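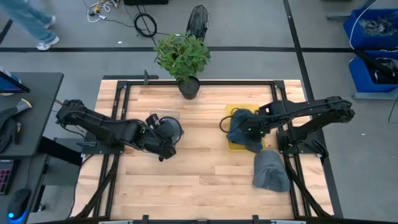 Figure 3. The two-arm table during a sorting trial. The left gripper holds a clear cup; the right gripper holds a dark blue fabric item over the yellow tray.

3.2 Construction of the table and mounting of the arms

The table was built in the shared workshop at Dhillon, where we rent a bench by the month. The top is wood, made of light strips, and it was bought as a finished board. We placed it inside a frame of black metal extrusion which goes around the whole perimeter. Our first plan was to screw the arm bases directly into the wood. Rekha Malhotra made a test with a spare base and an offcut of the same board, and after one evening of repeated fast motion the screws had already become loose. For this reason both arms are now fixed to the extrusion with brackets, one arm on each side of the table (Figure 3), and the wood carries only the objects.

The brackets were the most difficult part for us. The first pair was printed in the workshop and bent under the weight of an extended arm, so that the gripper came down 7 mm lower than the commanded height. The second pair was cut by Drurach from our drawing. With these the error became small enough that it could be corrected in software. We recommend to other home builders that they measure this error with the arm fully stretched, as in the folded position it is almost not visible.

Cables are led along the arms and leave the table at the two lower corners. The gripper cables need some free length, otherwise the wrist can not turn completely. In our build this free length is not yet well solved. The cable may hang below the gripper and come near to the table surface, and in early trials it moved light objects before the fingers arrived. We tried a spiral sleeve from Bakeck, but it made the wrist stiff and we removed it again. A better solution is left for the next version.

3.3 Objects and layout

We wanted objects which can be found in any house, and which are different from each other in how they react to a grip. The clear cup is difficult for the camera, and it is also easily deformed if the fingers close too much. The textile items, among them a gray knitted beanie, have no fixed shape and must be found again after each placement. A small potted plant stands at the far side of the table. It is not grasped in the trials described here. Its leaves give an irregular background, and the planner has to treat the plant as an obstacle.

The yellow tray is the target for the textile items. We selected yellow after a gray tray from the same series was confused with the beanie in the segmentation. The tray is not fixed to the table. When an arm pushes it, the new position is taken from the camera before the next grasp, and the trial continues.

Each trial starts with both arms in the rest position and ends when all assigned objects are placed or when 3 minutes have passed. We made 50 trials with this layout. The operator sits at the desk beside the table and can stop both arms with one key. Marama Wihongi wrote the stop function and tested it separately from the rest of the Cirmont control program, so that a crash of the planner does not disable it.

3.4 Conditions in the workshop

The workshop is used by other members also in the evening, and we could not control the room as in a laboratory. The floor around the table is marked with black tape, and we asked the members to stay outside of the marked area while the arms are under power. People still walk near the table, and their movement can enter the camera view. We decided to keep such trials in the results. Only two trials were removed, both on a Tuesday when the power of the whole room was interrupted.

Light was a larger problem. The late afternoon sun comes through the roof window and produces reflections on the clear cup, and the detection of the rim then becomes unstable. The effect of the hour on the success of the cup grasp is treated in Section 4.1.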